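Getting a Guest Room Ready in an Evening
Lamptey Home Notes, Cleaning and Laundry

Start with the bed. Strip it completely and wash the sheets and pillowcases on the warmest setting the care tags allow. A duvet cover can go in the same load if the drum is no more than two-thirds full. Button or zip it first, or the pillowcases will end up inside.

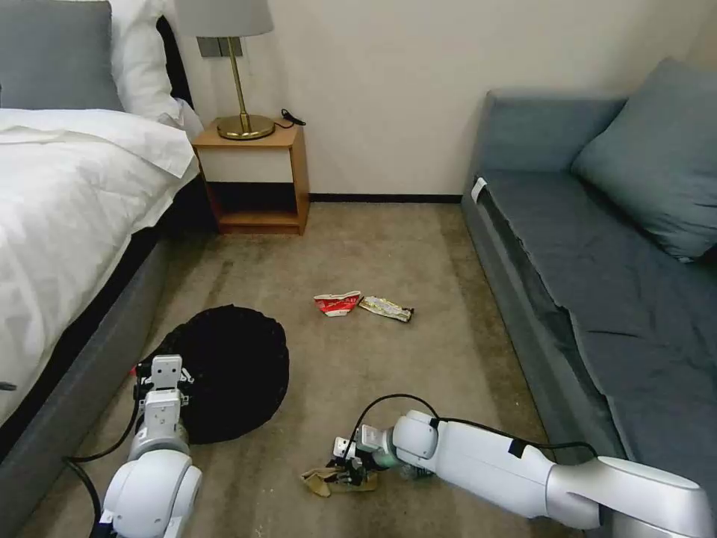

Most duvets only need washing once or twice a year. I do ours in November, before the Drandton relatives come. In between, shake the duvet from the short end and let it hang over the side of the bed, as the white one does in the photo, while you see to the floor. Pick up snack wrappers by hand before you vacuum. Foil and thin plastic can block the hose.

For beige carpet, vacuum slowly, then go over it again at a right angle. Blot spots with a white cloth and cool water. Colored cloths may bleed. If a spot is still there after 3 rounds of blotting, let it dry overnight before trying a carpet cleaner, and test that in a corner first.

Upholstered bed bases collect lint along the top edge. A dry rubber glove rubbed in one direction lifts most of it. Do the sofa the same way, then vacuum under the cushions.

Wipe the nightstand with a barely damp cloth and dry it right away. Leave room on top for a glass and a phone. 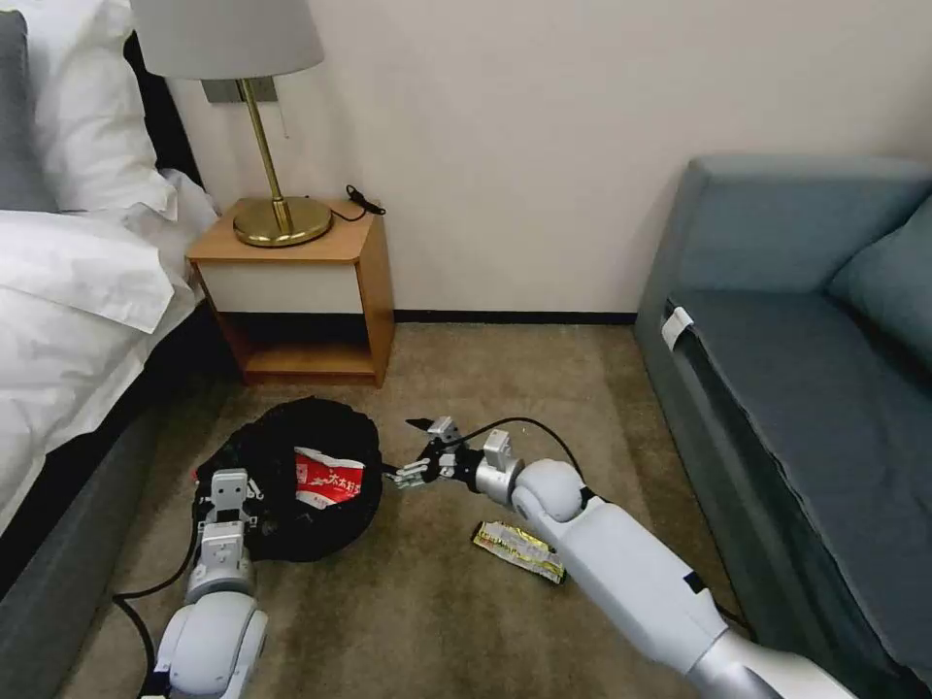 A wooden nightstand between the bed and the sofa.

Last, open the window for a while and check that the lamp works. Put the spare blanket where guests can find it without asking.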